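Comment c'est fait, un livre ? (et comment on le range dans son sac)

Coucou, c'est Theano ! Aujourd'hui je vous parle de ce qu'on trouve dans un sac d'école. Et je commence par mon chouchou, le livre.

Un livre broché a une couverture souple. Regardez-le de côté : toutes les feuilles sont serrées les unes contre les autres. Le mien a 460 pages, ça fait une sacrée tranche !

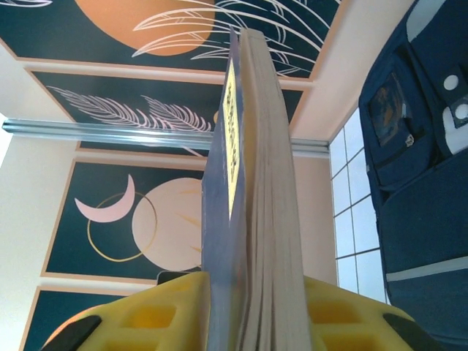
Quand on lit beaucoup un livre, ses coins s'usent un peu. Moi j'aime bien, on voit qu'il a vécu – mais dans le sac, je le mets quand même bien droit, contre le dos.

Et le sac, alors ? Le tissu bleu marine a de petites lignes en diagonale : ça s'appelle du sergé, comme pour les jeans. La fermeture éclair, elle, a plein de dents minuscules qui s'accrochent quand on tire le curseur. 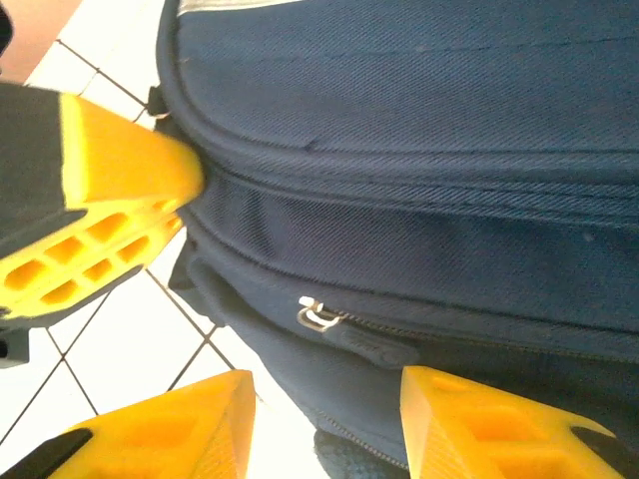 Pensez à vider les poches de temps en temps (j'ai retrouvé un goûter de janvier, beurk).

Un livre relié, lui, a une couverture dure. Son dos porte le titre, et en chinois on peut l'écrire de haut en bas !
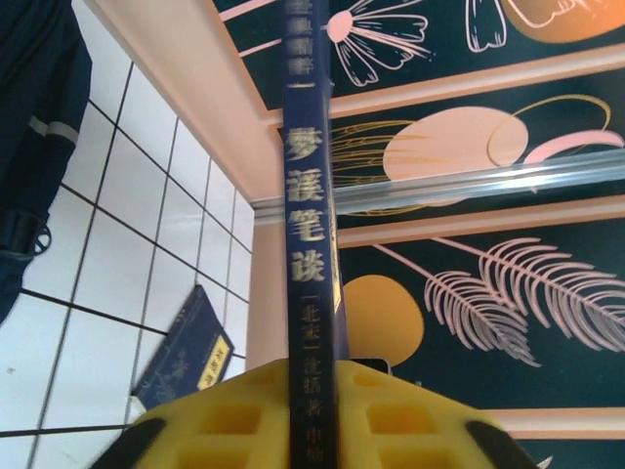

Et pour nettoyer ?

Une éponge à peine humide suffit pour le sac. J'en garde 2, une rose et une bleue.

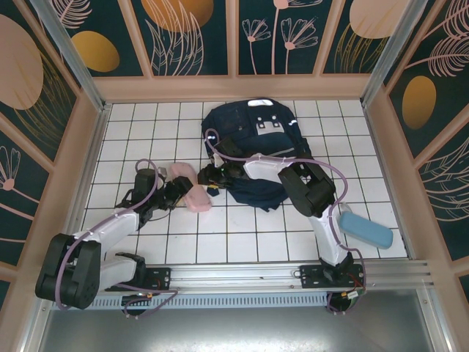
On sort d'abord tous les livres, hein ! Puis on frotte doucement et on laisse sécher 20 minutes, ou plus s'il fait gris.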